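Planora bench set: drive carriers and slot board
README, February revision

Maintained by Haruna Ikeda. Corrections to Châu Mai.

1. Scope

The set covers the parts on the Planora bench used for seating and storing drive carriers and similar slide-in parts. It records what the fixtures look like and what each part is called in the labels. It does not cover drive electronics, firmware or performance.

2. Contents

158 still images, supplied in 4 folders:

shroud/ grey plastic shroud and the carrier next to it
panel/ corrugated metal panel
board/ slot board on the aluminium wall
mixed/ anything showing two or more of the above

82 images have part labels. The rest have a folder name only. 30 of the labelled images were checked a second time by Tetsuya Iwasaki, and his version replaces the first where the two differ.

3. Drive area

The carrier is dark grey with a blue release latch at one end. It lies flat across the top of the shroud housing. The label "latch" applies to the blue part only. Where the latch butts against the shroud, the boundary is drawn on the blue side.

Raised features on the shroud are labelled by shape:

post: square or rectangular, hollow, dark inside
block: solid, rounded edges
tab: elongated, with a shallow slot along its length
clip: small raised rectangle with a dark slot
vent: angled lip over a horizontal opening

The bare sheet-metal part beside the shroud is labelled "bracket". Earlier notes call it "cage". Both names may still appear in the comments column. 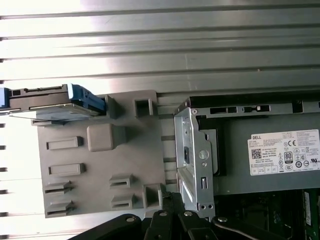
Fig. 1. Carrier with blue latch, grey shroud and sheet-metal bracket; corrugated panel above label "panel".

4. Slot board

The board is flat light grey plastic, mounted low on a wall of vertical aluminium extrusions. It carries five holders in one row, numbered 1 to 5 from the left. Holders 1 and 2 are box-like sleeves, open at the side. Holders 3 and 4 are flatter frames with raised borders. Holder 5 is a wider sleeve.

A holder is labelled "occupied" as soon as any part is inside it, including a part that is still being held. There is no separate label for fully seated, as depth cannot be judged reliably from a single image.
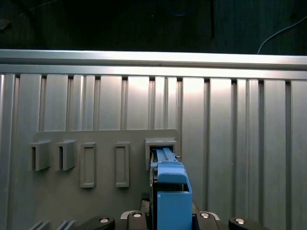
Fig. 2. Slot board on the extrusion wall. Holders 3 and 4 empty, holder 5 occupied by the light blue part.

5. Known problems

The corrugated panel washes out towards one side under the bench light. Ridge edges there should not be used for measurement.

"Blue" is used for both the latch and the part in holder 5. They are separate classes (latch, blue_part) and must not be merged on colour.

Dark openings in posts and holders have no depth values.

File names in mixed/ follow the old Dadora scheme. Renaming is pending.

6. Changes

Added holder numbering. Split "clip" from "tab". Removed duplicates reported by Katsuhiko Tamura.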